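Simulate your arm before you bolt it down (and what that won't tell you)

By Constanza Navarrete
Updated Jan 8, 2024

I put this off for a long time. Every forum thread about home robot arms has someone telling the newcomer to "just sim it first," usually someone who has never posted a picture of a working arm. I still think simulation is oversold. But after I drilled a set of mounting holes in the wrong part of my shop floor last May, I gave in and learned to do it. It cost me two evenings and no concrete.

What follows covers placement only: where the base goes, what the arm can get to, what it will hit. If you want to train it to fold your shirts, read someone more hopeful.

What you need

A physics simulator that reads the usual robot description files. I used Linamance because it's free and runs on my old desktop. Trakex does the same job with nicer menus and a subscription I resent.
The description file for your arm. Get it from the manufacturer, and treat the joint limits in it as a rumor until you check them against the manual.
A tape measure.

Step 1. Measure the room

Measure in millimeters and stay in millimeters until you export. Linamance wants meters, and I have loaded a table 2000 meters long. The program didn't complain. It just showed me a brown horizon.

You want the walls, the door, the table height and anything heavy enough that you won't be moving it. Skip the shelves if they are out of reach.

Step 2. Build it ugly

Boxes are fine. A table is one box for the top and one for the space underneath. The ready-made room packs look better, and I use one called Qaisi when I want to test camera views, but check every model in it with your tape measure. One of the chairs I downloaded had a seat 69 centimeters off the floor. That's a bar stool.

Also look at the collision shapes, which are separate from what you see on screen. A chair that looks like a chair may be a solid block to the physics engine, and the arm will refuse to reach through the gap under the backrest. Turn on the collision view and look.

Step 3. Place the base

Load the arm and fix its base to the floor or to the table. If you forget to fix it, it will fall over at the first command and you will spend an hour blaming the motors.

I tried the floor first, because a floor mount is stiffer than any table I own. The price is reach. A base on the floor gives away the full height of the table before the arm has done anything useful, and the near edge gets in the way of the elbow.

Step 4. Park it and look around

Put the arm in its folded pose and look from where you would be standing. Then add clutter. Everybody tests on a bare table and nobody I know owns one.
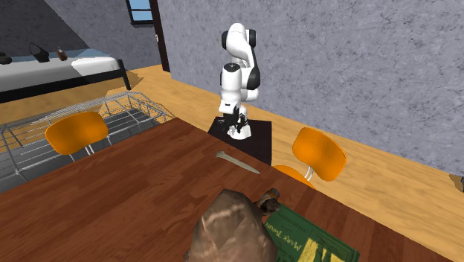
Floor mount, arm folded, in the cluttered test room. The base is just past the far edge of the table, with a chair right beside the mat.

Check that chair position hard. A folded arm takes up very little room, and it's easy to approve a spot that stops working once the shoulder turns.

Step 5. Sweep the joints

Write a short script that picks random joint angles inside the limits, moves the arm there and logs any contact. I ran 500 poses and felt pleased, then ran 4000 and found the elbow hitting the table edge in a corner I had missed. Use the bigger number. It runs while you eat dinner.

Sort the log by what got hit. If the table is at the top, move the base back or raise it. If it's furniture, move the furniture.

What I don't believe

Grip tests. Simulated friction is a number somebody typed in. Soft things are worse, since a sack in most room packs is a rigid lump with a picture of cloth on it.

Cable drag. My description file has no cable at all. The real one snags.

Floor stiffness. The simulated floor is perfect, and mine has a patch that flexes when the compressor kicks on.

Milen's setup guide says a clean sweep means you're ready to install. I'd tape the base outline on the floor first and leave it there for a week. If you keep stepping on the tape, go back to step 3.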